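Kitchen Counter and Small Utensils – Frequently Asked Questions

Liven Kitchen Care, Kovitdale
Last updated February 18, 2026

Which chopsticks does this page cover?
Uncoated wooden and bamboo chopsticks. Lacquered and metal pairs are covered in the Brurnden finish guide.

Can wooden chopsticks go in the dishwasher?
No. Wash by hand in warm water with a small amount of dish soap, rinse, and dry with the tips up. Soaking for more than 2 minutes raises the grain.

How often should they be replaced?
Replace any stick that is split, warped, or dark at the tip. With daily use this is usually once a year; we do ours in November.

Can I mix old and new sticks in one bundle?
Yes, if the lengths match. Sort by length first, then by thickness. A difference of a few millimeters is noticeable in use.

How should rice and soup bowls be stacked?
By diameter, largest at the bottom, no more than four high on an open counter. Patterned bowls with an unglazed foot can scratch the glaze of the bowl below – place a paper towel between them.

Where should a steamer rack be kept?
Upright on its legs, on a dry surface. Racks with wire legs should not be nested under pans, as the legs bend outward under load. Descale the plate with diluted vinegar when white spots appear.

Does chicken bouillon seasoning need to be refrigerated?
Follow the label. Powder and granules absorb moisture quickly, so press the air out of the pouch, close it, and stand it away from the stove. A 900 g pouch is better decanted into a jar in humid kitchens.
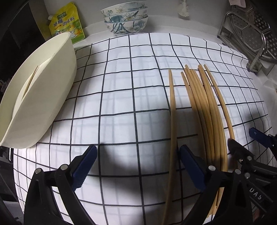 What kind of tablecloth is suitable for a work surface?
A wipeable one that lies flat. A printed grid is useful for lining up long utensils when sorting. Do not place hot pans on any cloth, coated or not.

Where should a cleaning brush hang?
On the wall, bristles clear of the counter, with enough space around it to dry. Meinecke adhesive hooks need 17 hours before they take weight.

Who do I contact about an error on this page?
Marlene Rathjen, product care desk. Please quote the question in full.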